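Unit 3: Setting up the Odau cell
Notes by Santino Bustos

The cell is one Odau humanoid and one twin-drum washer. Before power-up, check the cable bundle from the head down to the floor. It must hang free at the hip and knee joints. Route floor cables clear of both feet.

Zero the joints in order: ankles, knees, hips, waist, arms. Log each offset in Cledex. Repeat any joint that reads more than 3 counts out. 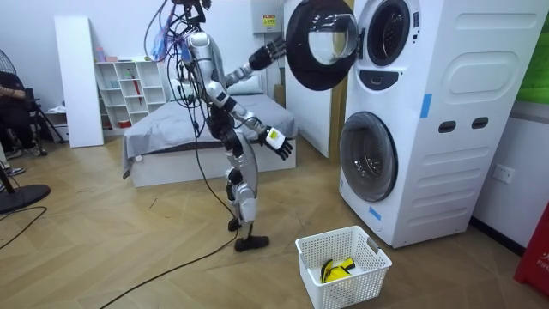

Door position is taught next, with the upper drum door fully open. Jog the hand to the rim at low speed and store the point. Teach the lower drum separately; the upper points do not carry over.

Regrease the ankle actuators every 345 hours. The Witcombe rig ran to 2,648 hours on its first set of hand tendons, checked every 70.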